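August
Checked by Luana Siqueira, comments by Érica Godoy

We use cookies to remember your preferences and to count visits. Accept all | Manage settings

Hand tool and bench inspection, Sivorville workshop, paper and card room

Scope: all scissors, trimming knives, steel rules and the fixed benches in the paper and card room. Guillotines and the bench press have their own sheet. The inspection started at 9.15 and finished before the midday break. Tools on loan to Arville were not seen and stay on the register as "not inspected".

Results are entered as Pass, Pass with comment, Fail or Not inspected. A failed tool goes in the red tray with a tag on it and does not go back on the rack until it has been signed off.

1. Register and numbering

1.1 Register present and up to date. Pass with comment.
Comment: the register lists 43 pairs of scissors. Two pairs share number 11. The second has been given a new tag and the old entry struck through.

1.2 Tags legible. Pass.

2. Storage

2.1 Rack fixed firmly to the wall. Pass.

2.2 Scissors stored closed, blades down. Pass with comment.
Comment: one pair was open on the lower peg. Closed and returned. Mentioned to the morning group.

2.3 Knives stored with the blade fully drawn in. Pass.

2.4 Spare blades in the lidded tin. Fail.
Comment: the tin was in place but the lid was missing. The blades have been moved to the locked drawer until a replacement comes from Dilldale. Please do not use tape as a lid.

3. Scissors, general condition

3.1 Blades free from chips and burrs. Pass with comment.
Comment: light adhesive build-up on several pairs. Clean with the approved wipe, working from the pivot towards the tip and keeping the fingers on the flat of the blade.

3.2 Pivot screw present, tight and not standing proud. Pass with comment.
Comment: hold the scissors by one handle with the blades half open. The free blade should move under slight hand pressure but should not drop under its own weight. Three pairs dropped and were tightened by an eighth of a turn.

3.3 Blades meet along their full length and at the tip. Pass.

3.4 Handles free from cracks, splits and sharp moulding lines. Pass.
Comment: check the inside of each loop with the scissors closed. On the pairs with a coloured inner rim, run a fingertip along the join between the rim and the outer handle — a raised edge there rubs the thumb in long sessions.

3.5 Handles secure on the shanks. Pass with comment.
Comment: grip the blades flat and closed, then twist each handle gently. Any movement is a fail. The older Peixoto pairs have a little flex in the loop itself, and this should not be recorded as looseness.

3.6 Paper scraps cleared from the blades and pivot before checking. Pass.
Comment: small scraps collect at the pivot and can give a false result at 3.2.
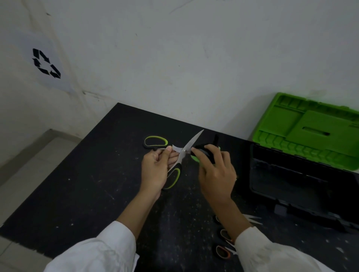

4. Benches and floor

4.1 Work surface clean. Pass with comment.
Comment: dust, crumbs and trimmings show up readily on a black top, and they should be brushed into the pan at the end of each session. Food is not allowed in this room.

4.2 Work surface free from deep cuts. Pass.
Comment: surface scratches are acceptable. A cut that catches a fingernail is to be reported.

4.3 Gangway clear to at least 1000 mm. Pass.

4.4 Nothing stored within 200 mm of the bench edge when unattended. Pass.

4.5 Floor free from offcuts and trip hazards. Pass with comment.
Comment: offcuts under the second bench. Swept at the time.

5. Waste

5.1 Paper recycling container in place and not overfull. Pass.

5.2 Sharps container closed and below the fill line. Pass with comment.
Comment: almost at the line. Order the next one now.

5.3 No blades or broken tools in the paper waste. Pass.

6. Actions

6.1 Replacement lid for the blade tin. Érica Godoy, to be fitted before the drawer is returned to normal use.

6.2 New sharps container. Luana Siqueira.

6.3 Recheck of the three tightened pairs after one week of ordinary use. If any has slackened again, replace the screw — do not apply thread lock.

6.4 Arville to return the loaned tools, or send a signed copy of this sheet covering sections 2 and 3.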